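Call for participants: robot open day at Inasum

Inasum invites visitors to an open day about robot assembly on 21 December 2023. We look for people who never worked with a robot and would like to try it. The task is to place white blocks with printed markers on a raised bar, using one arm and one gripper. 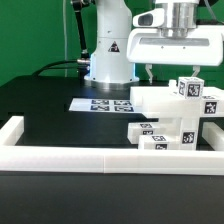 What you will do

You join a small group of 4 persons. First Ifor Harries gives a demonstration, then each group plans its own order of the blocks. The visit takes 2 hours and is free of charge.
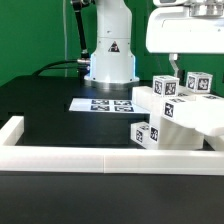
After the practice part we ask you to fill in a short form about what was easy and what was difficult to understand. We have 100 places.

How to apply

Please write to Dalva Camargo and mention the code 3771. Minimum age is 16 years.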